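Preguntas frecuentes — Boletín jurídico Serna

¿Qué incluye la suscripción?
Doce meses de acceso al archivo digital y a las fichas de jurisprudencia. 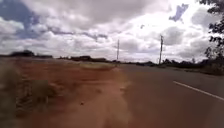

El archivo contiene 764 sentencias anotadas.

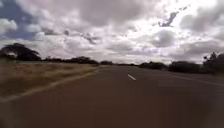 Calzada de dos carriles.

¿Qué materias cubre?
Tráfico, seguros y contratación pública. 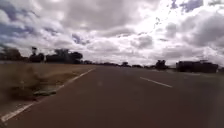 Las fichas de tráfico se revisan en mayo. Cada una describe la señalización — por ejemplo, línea de borde blanca continua a la izquierda y línea discontinua entre carriles.

¿Cómo se cancela?
Por escrito, a Joaquín Escobar.
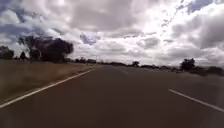
Indique su número de abonado.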